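The Rules for Clearing a Table

There is a document at Hidach, the automation lab outside Annan, that explains how to put a book down. It runs to 25 pages. It used to be shorter, and the people who use it speak of the old version the way other people speak of cheap rent.

The full title is Household Handling Practice, and since May every simulated task the lab builds has had to follow it. A machine that moves things around a living room has to earn its way there through software first, and software will let you get away with nearly anything. You can leave a mug an inch above the table. You can grab a boot by a lace that has no weight. The rulebook exists because people did, and then wondered why their lovely results fell apart at the first real kitchen.

So there are rules on clutter. A test table must hold things that don't belong together, since that is how tables are. Rule 14 says no object may be chosen because it is easy to grip, and Rule 15, plainly written by someone who had met Rule 14's authors, says none may be chosen out of spite. Every setup has to be viewed from more than one place, including close up at the fingers, before anyone signs it off. 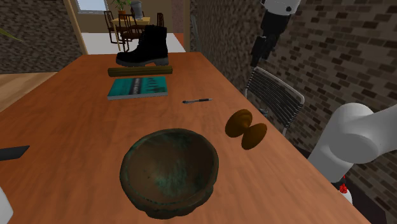
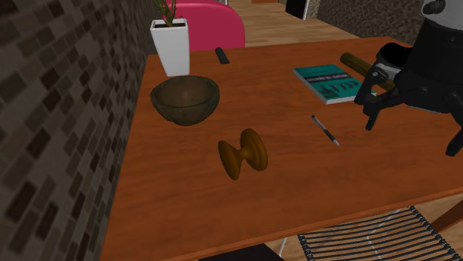
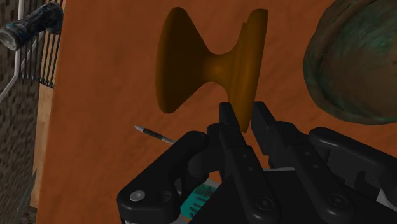 The same simulated table, with the spool in all three views.

The spool gets a section to itself. Anything with a narrow waist and two wide ends offers a choice of places to hold it, and the rulebook wants that choice written down before the run starts. Waist or rim, either is allowed. What you may not do is watch the arm catch hold of whatever it catches and announce afterward that this was the plan. I have lived by the opposite policy for years and found the section hard reading.

Then comes clearance. Hidach asks for 2 centimeters between open fingers and any neighboring object on the way down, and a run that breaks this is marked failed even if the pick itself goes beautifully. The grading sheet has no box for style. Plelska, the firm that supplies most of the lab's virtual furniture, asked for an exception for chairs and received a one-line answer, which it has since framed.

The dullest rule is probably the best one. Each task must be repeated 200 times with the objects moved, and the bad runs have to be kept alongside the good. Before this, a team could show visitors its favorite minute and let the rest go quietly to the trash. Now the whole pile goes into a shared archive called Mondura, where anyone in the building can look it up. Run 874 has something of a following. It concerns a bowl.

Whether any of this makes for a better household robot is a question the rulebook leaves alone. It does cover what to do with a pen near the edge of a table — move slowly, come in from above, don't sweep — and I've started doing it that way at home. The next revision is supposed to be shorter. The draft I was shown had a new appendix on lids.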